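Two arms, one planner, and my lost December

So I promised a while back that I'd write up the planner mess, and here we are. Get a coffee, this one wanders a bit.

Quick recap if you're new: I've been working on Revine, which is the little planning layer that sits between our task code and the arm controllers. It takes something like "left arm goes to the orange bowl, right arm waits nearby" and turns it into joint paths for both arms at once. One arm was easy. I had that going in a weekend and felt very smug about it. Then I added the second arm and everything got weird!

The first version planned each arm separately and treated the other one as a frozen obstacle. Fine on paper, but whichever arm planned second got all the bad routes, these big silly loops up over its own base just to move a few inches. Essam Naciri watched one of them and asked if the arm was stretching before a run. Thanks, Essam.

What I do now is plan the two paths together and then fix up the timing afterward. The paths can cross in space as long as they don't cross at the same moment, and if they get too close, one arm slows down (it doesn't stop, stopping made everything jerky). It took me 52 commits to get there, and a good chunk of those have the message "try again."

The bug that ate most of December was in the collision check. I was testing the arm links against each other but skipping the last link on both sides, left over from the one-arm days when I'd turned off the gripper check to stop it from flagging the table. So the planner thought the grippers were ghosts. It would happily send both of them to the middle of the table and report plenty of clearance. I found it by drawing the collision shapes on top of the plan and noticing there was nothing past the wrist. I'd been looking at that same plot for days, ugh.

Perception is still pretty basic, by the way. I find the bowls by color, which works nicely with a red one, a blue one and so on, and will fall apart the minute anybody brings in a plain white one. Future me can deal with that.

With the gripper shapes back in the check, I can ask for targets near the middle again, left gripper over the orange bowl and the right one just a few inches over.
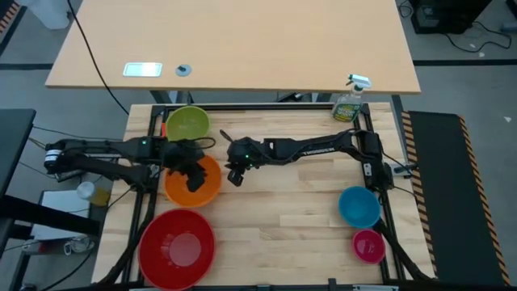

What's next

I want to get the slow-down rule out of the code and into a config file, and I still owe everybody a proper replay tool. Right now it's a script called Pornlow that only I know how to run. If you've done two-arm timing some nicer way, leave me a comment, I'd love to steal it.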